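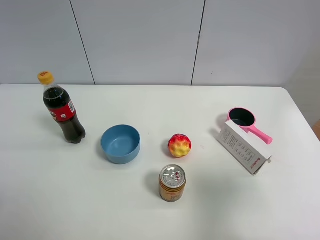
Against the Decluttered Counter

My sister-in-law moved to Dumberg last August and threw out everything she had on her kitchen counter. The toaster went into a cupboard. The coffee maker went into a different cupboard, one with a door that folds up like the hatch on a cargo plane. When I visited, I asked for toast, and it took her four minutes to produce the toaster, plug it in, apologize for the crumbs and wipe up after it. Then it had to cool down before it could go back into hiding. We stood there and waited with it, like relatives at a bedside.

I have been told for years that a clear surface makes a clear mind. I've read it in magazines at the dentist. Siv Tangen, who writes the home column in our local paper and whom I otherwise admire, put it this way in the spring: "Every object you can see is asking you a question." I have looked hard at my pepper grinder since then. It has asked me nothing. If it does have a question, I assume it's about pepper, and I'm ready for it.

What bothers me is how much work all this emptiness takes. Things don't stop existing when you put them behind a door. They pile up in there, in the dark, and they fall on you. I own a salad spinner that lives on a high shelf in a cabinet, and because it lives there I've used it twice in 2 years. The colander hangs on a nail by the sink, so I use it for everything, including salad.

The people who sell storage understand this very well. I went to Brostano to buy one hook and came home with a drawer system called the Prukby, a name that sounds like somebody falling into a pond. It has inserts. The inserts have dividers. It cost 330 dollars, and it holds, with great dignity, the rubber bands that used to sit in a cereal bowl for free.

My neighbor Mahnaz Ghorbani takes the other road. She raised three kids in a kitchen smaller than mine and she can reach anything she owns without taking a step. Flour, phone charger, birthday candles, the good scissors, the bad scissors, a stack of mail going back to another administration. A tidy person would walk in there and need to sit down, and there would be a chair for it, once you moved the onions. She's never once been late with dinner.

I'm not defending filth. Wipe the counter, by all means. Lift the toaster and deal with what's under it every now and then — you owe it that much. But a kitchen is a workshop, and I've never heard anyone tell a carpenter his bench would look calmer without the saw.

I'm past 50, and I've decided the rest of my toast will be made by a toaster I can see. The Prukby is for sale, by the way, dividers included. The rubber bands are staying with me.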